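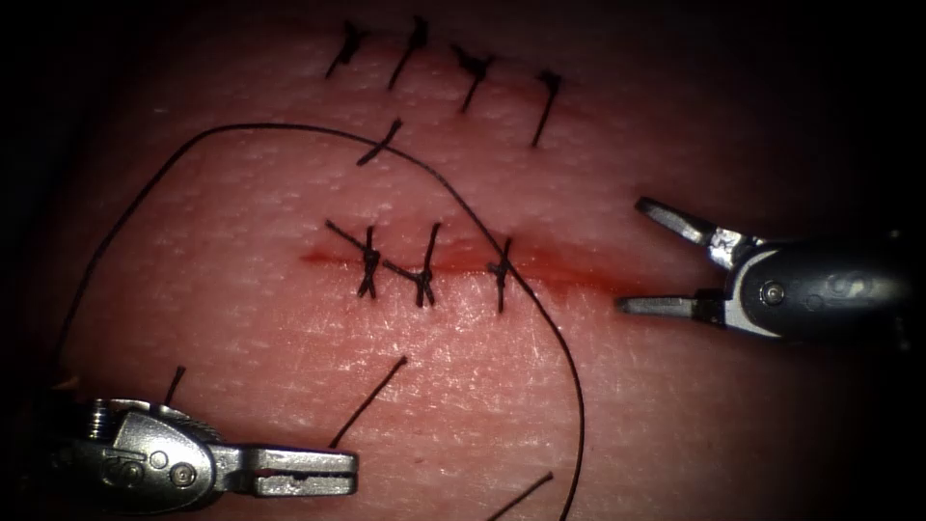 Who can take part in the Sotus student surgical robotics competition?

Students enrolled on an engineering, computing, nursing or medical course at any Rirgate college may take part, and no earlier experience of robotics is required.

Search news and events Enter a keyword Search

PRESS RELEASE

For immediate release

Rirgate students to meet in robotic suturing final in November

The Thoroddsen Institute has confirmed that the final of the Sotus competition for student teams will be held at its Endale teaching building in November. The competition asks students to plan, control and record the stitching of a cut on a practice tissue pad with a pair of robotic instruments.

A total of 11 teams entered this year. Four have been selected for the final on the basis of their marks in the practice rounds and a written report on the control software each team prepared. The names of the finalists will be published on the institute's website once all members have confirmed that they can attend.

Each team works under the same conditions. Students close a straight cut with separate knotted stitches, using black thread that stands out clearly in the recordings. Marks are given for the spacing of the stitches, the security of the knots, the handling of loose thread and the condition of the pad when the task is complete. Speed is considered only where two teams have equal marks.

Elínborg Hjaltested, head of student projects at the Thoroddsen Institute, said: "The standard of work in the practice rounds was very pleasing. Tying a knot with two instruments is a demanding exercise, and the length of thread left free has a great effect on how easy the next stitch will be. Several teams changed their method after watching their own recordings, and their reports explain those changes well."

The teams logged 3,817 stitches in the practice rounds, of which 1,829 were made with part of the movement under automatic control. In those stitches the student chose the entry and exit points and the software guided the instrument between them. Students remained responsible for starting and stopping every movement. The full set of practice records will be made available to participating colleges for teaching purposes after the final.

The competition grew out of an evening class in Endale, in which engineering students built simple control programs and nursing students tested them. Mixed teams are still encouraged, and every finalist team this year includes members from more than one course.

Ms Hjaltested added: "We are grateful to the colleges for releasing their students and for giving staff time to support them. We would like to see more first-year students apply next year."

The final will begin at 10 am and is open to students and staff of the participating colleges. Places for other visitors are limited and should be requested in advance from the institute's events office. Practice pads will be available for visitors to examine in the entrance hall.

Notes to editors

The Sotus competition is organised by the Thoroddsen Institute. All work takes place on practice materials. Interviews with Elínborg Hjaltested may be arranged through the institute's press office in Rirgate.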